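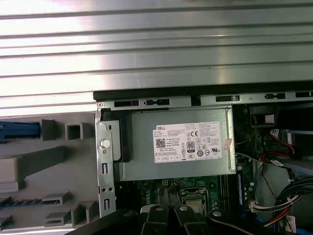
Club de Reparaciones de Brondthorpe · Sección de Taller · Trucos y apaños

Trucos para desmontar cosas y volver a montarlas
Última revisión: 17 de septiembre de 2024

Esta página empezó como una hoja pegada con celo junto a la puerta del taller. La hoja se cayó tantas veces que acabó siendo más celo que hoja, y de ahí pasó aquí. Vale para tostadoras, radios, ordenadores viejos, lámparas, relojes de cocina y para aquella licuadora de la que no vamos a volver a hablar.

Antes de coger el destornillador

Desenchufa. Luego mira el enchufe y comprueba que has desenchufado lo que creías. En una regleta con seis cables negros iguales, la confianza en uno mismo es un lujo. Un trozo de cinta de pintor en cada clavija, con el nombre del aparato escrito a rotulador, cuesta menos que el susto.

Despeja la mesa. Toda. La taza también. Una mesa de taller tiende a llenarse sola por la noche, pero conviene empezar con al menos un rectángulo libre del doble del tamaño del aparato: la mitad para él y la otra mitad para sus tripas.

Haz fotos. Una antes de abrir, otra nada más abrir y otra cada vez que vayas a soltar un cable. Parecen demasiadas hasta que llega el momento de cerrar y hay dos conectores blancos idénticos que te miran con la misma cara de inocencia. Si hay etiquetas con letra minúscula, fotografíalas de cerca y amplía luego en la pantalla; leer una tabla de voltios con la mejilla apoyada en una chapa es malo para el cuello y peor para la dignidad.

Los tornillos

Hay una cantidad de tornillos en el mundo que no pertenecen a nada. Casi todos están en el bote de la segunda balda. En febrero lo vaciamos y salieron 283, además de un botón de camisa y un diente de leche que seguimos sin saber a quién devolver.

Para no contribuir al bote:

Usa una huevera de cartón. Cada hueco es una fase del desmontaje, de izquierda a derecha. Al montar, se va de derecha a izquierda. Si al final sobra un tornillo, al menos se sabe de qué hueco era.

Si el aparato tiene muchos tornillos de largos distintos, dibuja su silueta en un cartón, haz un agujerito donde va cada uno y clávalos ahí. Feo, rápido e infalible, salvo que alguien recicle el cartón.

Un tornillo que no quiere salir agradece que primero lo aprietes un poquito. Un octavo de vuelta y después hacia fuera. Si la cabeza está gastada, pon una goma elástica ancha entre la punta y el tornillo y empuja con ganas. Funciona más o menos la mitad de las veces, y la otra mitad te quedas con una goma agujereada.

Al colocarlo de nuevo en plástico, gira primero al revés, muy despacio, hasta notar un pequeño salto. Ahí ha encontrado su rosca vieja. A partir de ese punto ya se puede apretar sin tallar una nueva encima. Este truco lo aprendió la mitad del club después de haber destrozado algo; la otra mitad sigue en ello.

Las cosas que no tienen tornillos

Los fabricantes modernos han descubierto la pestaña de plástico, y están encantados. Para abrir carcasas a presión sirve una púa de guitarra, una tarjeta de supermercado caducada o una espátula fina de las de masilla con los cantos lijados. El destornillador plano también abre, pero firma su obra.

Empieza por una esquina y deja una púa metida antes de pasar a la siguiente. Si llevas diez minutos haciendo palanca y no cede, busca debajo de las pegatinas y de las patas de goma. Siempre hay un tornillo debajo de la pata de goma. Las patas se despegan mejor con un poco de aire caliente del secador, a velocidad baja, y luego se vuelven a pegar con una gota de adhesivo de contacto. No de cianoacrilato, que deja un cerco blanco y a veces un dedo.

El polvo

El polvo de dentro de los aparatos no es como el de las estanterías. Es un polvo con antigüedad, casi un fieltro, y hay que tratarlo con cierto respeto y mascarilla.

Sácalo fuera si puedes: balcón, patio, portal de un enemigo. Una brocha de pintor de cerdas suaves, seca y que no haya visto pintura jamás, hace casi todo el trabajo. El aire comprimido va después, a golpes cortos y con el bote de pie. Sujeta las aspas de los ventiladores con un dedo o con un palito mientras soplas — girar a toda velocidad empujadas desde fuera no les sienta bien a los rodamientos, aunque suene a reactor y dé mucho gusto.

La aspiradora de casa, mejor lejos de las placas. Para la mesa y el suelo, toda tuya.

Los ordenadores de sobremesa se limpian mucho más a gusto tumbados. De pie, todo lo que se te cae va a parar al fondo, detrás de los cables, donde solo llega una mano de niño. Tumbados, lo que se cae se queda a la vista y se recoge con pinzas. 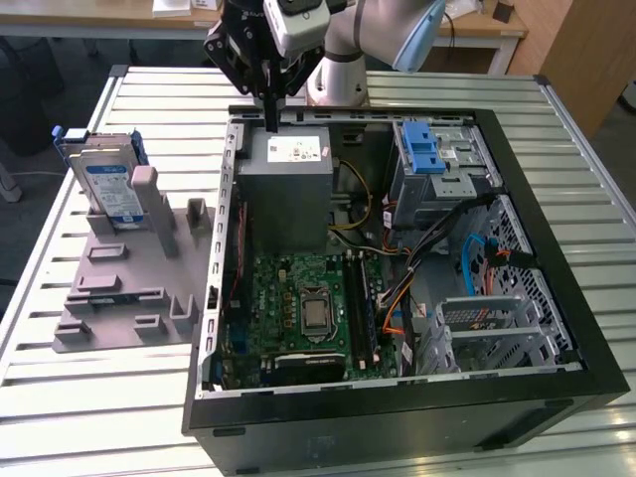 Torre tumbada sobre el banco, sin el panel lateral y con el interior hacia arriba.

Un par de cosas más sobre ordenadores, que es lo que más entra por la puerta. Toca una parte metálica sin pintar de la caja antes de meter la mano, sobre todo si llevas jersey de lana y el suelo es de moqueta. Los conectores se sacan tirando del conector; el cable está solo para que tengas tentaciones. Si hay pestañita, se aprieta. Y la fuente de alimentación se limpia por fuera y no se abre: guarda carga dentro incluso desenchufada, y ninguna pelusa merece eso. Si huele a quemado, se cambia entera y se acabó la conversación.

Para anotar qué fuente es, basta la etiqueta. Copia el modelo entero, guiones incluidos. Ya tuvimos en la sede de Stosham una de recambio casi idéntica, comprada con toda la ilusión, a la que solo le fallaba una letra y también, por desgracia, la forma.

Pegatinas, pegamento y otros rencores

El residuo de pegatina sale con aceite de girasol. Se unta, se espera un cuarto de hora mirando otra cosa y se frota con papel de cocina. Después, agua con una gota de lavavajillas para quitar el aceite. En cartón y madera sin barnizar no lo hagas, a menos que te gusten las manchas con forma de provincia.

El alcohol isopropílico limpia contactos, cristales y metal. Antes de pasarlo por un plástico brillante, prueba en una esquina que no se vea. Esta frase está aquí por la tapa de un tocadiscos Wenora que entró transparente y se fue a su casa con un aire nebuloso, muy poético.

Para las pilas sulfatadas: guantes, bastoncillo y vinagre blanco, con poca mano. Es para las alcalinas, que son las de casi todos los mandos. Luego otro bastoncillo con alcohol y a secar del todo. Si el muelle está verde y comido, lija fina. Si el muelle ya no está, felicidades, tienes un pisapapeles con botones.

La luz

Una lámpara buena vale por dos manos. Que venga de un lado y un poco por detrás del hombro, porque de frente la chapa devuelve todo el reflejo y te pasas la tarde trabajando en una mancha blanca. Si no hay manera de moverla, pega un folio de papel vegetal delante del foco, separado de la bombilla y solo si es de led. Con las halógenas antiguas el papel vegetal tiene una vida corta e interesante.

Los frontales de camping van de maravilla. Quítatelo antes de hablar con alguien.

Imanes

Una tira magnética de las de cuchillos, atornillada al canto del banco, guarda destornilladores, tijeras y pinzas, y de paso caza los tornillos que van camino del suelo. La nuestra es una Bratu de segunda mano que costó 23 euros con los tacos incluidos. Ha rescatado más piezas que todos nosotros juntos a cuatro patas con la linterna.

Lejos de los imanes: discos duros viejos, cintas, tarjetas de banda magnética y relojes de cuerda que aprecies.

Cuando algo rueda debajo de un armario, una media estirada sobre el tubo de la aspiradora lo atrapa sin tragárselo. Es la única circunstancia en la que merece la pena tener una media suelta en el cajón de las herramientas, y aun así habrá que dar explicaciones.

Antes de cerrar

Sacude el aparato con suavidad, abierto y boca abajo, si el tamaño lo permite. Escucha. Un tintineo quiere decir que no has terminado.

Presenta la tapa sin tornillos y comprueba que asienta en todo el borde. Si una esquina se queda levantada, hay un cable mordido. Apretar más fuerte lo arregla solo a la manera en que se arregla una discusión dando un portazo.

Pon todos los tornillos a medias y después apriétalos en cruz.

Apunta en un trozo de cinta la fecha y lo que has hecho, y pégalo por dentro. Dentro de tres años alguien abrirá la carcasa y se preguntará qué animal anduvo por allí. Con suerte serás tú, y te alegrarás de tener buena letra.

Herramientas en préstamo: armario gris del pasillo, llave en el gancho. Las puntas hexagonales vuelven a su estuche, en su hueco y por tamaño. Falta la de dos milímetros y medio. Revisa los bolsillos.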